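Part-Time Room Setter and Table Host, Vanhove Community Rooms
Posted Jan 4, 2019

Do you like a room that feels ready for people before the first one walks in? Are you the sort who straightens a chair on your way past it, even in somebody else's house? Then please keep reading, and forgive us if we go on a bit, because we are very fond of this place and we would like to find someone who will be fond of it too.

Vanhove is a set of rooms that neighborhood groups use for their get-togethers. We have a language table, a mending circle, a board game club that would stay until breakfast if we let them, two quilting groups (who are friendly, mostly), and a good many birthday lunches. What they all have in common is that they need tables and chairs, set out the way they like them, and put away again for the next group. That is the heart of this job.

What you would be doing

You would come in ahead of each group, look at the booking sheet, and set up the room. Some groups want one table in the middle with everyone close together. Others want the tables spread out with plenty of space to walk between them. The quilters want whatever they wanted last time, and it is all written down in the blue binder, which Edvin Lindqvist has kept up lovingly for years and will happily walk you through.

You would wipe down the tabletops, unfold the chairs and check that each one sits level, put out water, and say hello to people as they come in. We mean that last part! A lot of our visitors are coming for the first time and feel shy about it, and a friendly face at the door makes all the difference in the world. When the group is done you fold the chairs, give the tables another wipe, sweep, and leave a note in the binder if anything is loose, wobbly or missing.

We can seat 30 people in the big room, and the small room takes 12 comfortably. You won't be asked to move the heavy tables alone. There is always a second person in the building, usually Jhair Mamani, who also knows where the good broom is hidden.

Hours and pay

The job is 12 hours a week, mostly late afternoons and evenings, with a lunch booking now and then. We plan the schedule a month ahead and we do our best to stick to it. Pay is by the hour and is the same for everyone who sets rooms here; we will tell you the figure when we first talk on the phone, so you don't have to come all the way in to find out. You also get use of the small room free of charge for one event of your own each year. Last May, Jhair had his niece's baptism lunch in there and we are still talking about the rice.

Who we are hoping to hear from

You don't need any experience in this kind of work. We would love to hear from people who are going back to work after a long break, from students, and from retired folks who miss having somewhere to be. You should be able to carry a folding chair in each hand, be on your feet for a couple of hours, and lock up a building without being reminded. A second language is very welcome, whichever one it is. If you have never wiped down a wood table properly, we will show you (damp cloth, then dry cloth, and go easy on the spray).

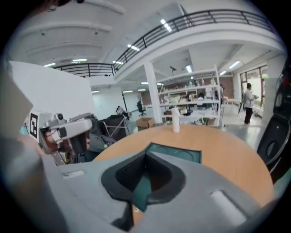 Round wooden table and a black folding chair at Vanhove.

How to apply

Write us a short letter or an email telling us a little about yourself and which evenings suit you. A page is plenty, and spelling mistakes don't bother us one bit. Please address it to Erasto Makori, Room 200, Vanhove Community Rooms, or drop it in the box at the front desk. If you would sooner talk than write, call the desk, ask for extension 846, and Erasto will call you back when he has a quiet moment.

Everyone who applies gets a reply. If it looks like a good match, we will invite you to come by during a real setup, put out a few chairs with us, and have a cup of coffee afterward. Bring comfortable shoes and any questions you have. We look forward to meeting you!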